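Finally sorting out the snack table at work. It had turned into a dumping ground for cables and mail.

First thing to go was the chipped Zoralik platter. Replaced it with 2 pieces I picked up at Krajčí in April, a deep bowl and a shallow plate.

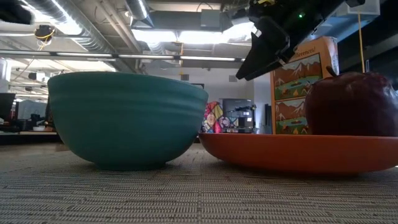

Teal bowl on the gray mat, orange plate next to it with an apple.

The bowl has faint ridges on the outside, so it's easier to grip when you carry it to the sink.

Plan is fruit on the plate, wrapped stuff in the bowl. Coffee things stay over by the espresso machine.

Still want one more mat. Ustico has gray ones in packs of 3.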